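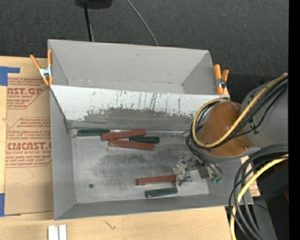 Has anyone here gotten old grease off bare sheet metal without wrecking the metal? I run a tiny weekend food stand with my cousin and we just took over a used range hood and a couple of drip pans from a diner that closed in March. I scrubbed for two evenings and I'm getting nowhere. The gray metal bin pictured has the same trouble – thin dark drips running down the back panel and then a wide band of grime across the lower half, and it's that band that I can't get to budge on ours. Dish soap just slides over it. I tried a spray called Ziver from the hardware store and it took off the top layer (very satisfying for five minutes!) and then quit working. My cousin wants to go at it with the sander. I would like to talk him out of that or be told I'm wrong. I don't know if ours is stainless or galvanized, and the guy who sold it to us didn't know either. We have an inspection coming up and I'd love for it to at least look like somebody cared.

Posted by Qusai Geagea, 3/30/19

dripdry_dan

Okay, first thing, figure out what metal you have before you put anything strong on it. Get a fridge magnet. Galvanized will grab it hard. Stainless might grab it or might not, depending on the grade, so if it doesn't stick at all you still have to rule out aluminum, which is a lot lighter and scratches easy. Galvanized usually has that spangly, frosty look too, kind of like ice on a window, although some of the newer stuff is plain dull gray.

If it's aluminum or galvanized, stay away from oven cleaner and anything with lye in it. I ruined a set of baking sheets that way and they came out black and chalky and my wife still brings it up. Get a plain degreaser that says on the bottle it's okay for soft metals, mix it with warm water, lay rags soaked in it over the bad part and leave them. Fifteen minutes, more if they stay wet. Old grease has basically turned into varnish and it needs time to let go. Then a plastic scraper, then do it again. You will do it 4 times and hate me, but it comes off.

Rinse really well. Then rinse again. Also if it does turn out to be galvanized, ask your inspector before you bother with any of this, mine was picky about zinc anywhere near food.

Marnie in the valley

Tell your cousin NO on the sander!! We did that at the church kitchen and the scratches hold grease so much worse than before, it was dirty again in a week. Baking soda paste and an old toothbrush for the corners, that's all I use. I also like the Ledura pads, the white ones, the green ones are too rough.

P.S. what are you selling at the stand?

okafor_metalworks

Dan's advice is mostly good. I bend sheet metal for a living so I'll add a few things about the sander question.

If the piece is stainless, you can sand it, but it has to be by hand, wet, and with the grain. Start at 600 and go to 800 if you want it closer to smooth. Don't start coarser than that unless you plan to spend your whole weekend working back up. And get all the grease off first. Sanding over grease clogs the paper and just smears the stuff around. No steel wool either, the little bits stay behind and rust, and then you'll think the stainless is rusting.

If it's galvanized, don't sand it at all. You'd be taking off the zinc, which is the only thing keeping the steel from rusting, and you don't want to breathe that dust.

One more thing on the drips. Long thin streaks coming down from a seam can mean grease is sitting up inside the fold and creeping out whenever the metal warms up. You can clean the face of a hood like that all day and it will come right back. Put some degreaser in a squeeze bottle, run it along the seam, and let it drain out the bottom onto newspaper. Keep doing that until it drains clear. I'd do this before you touch the flat part – otherwise you're cleaning it twice.

And Marnie's right about the pads, white only.

Recent in Kitchen and Garage

Drameo slow cooker lid won't seal
Is vinegar safe on grout?
Daher folding table, where to get replacement feet
Getting the fish smell out of a cooler
Cast iron left out in the rain, can I save it?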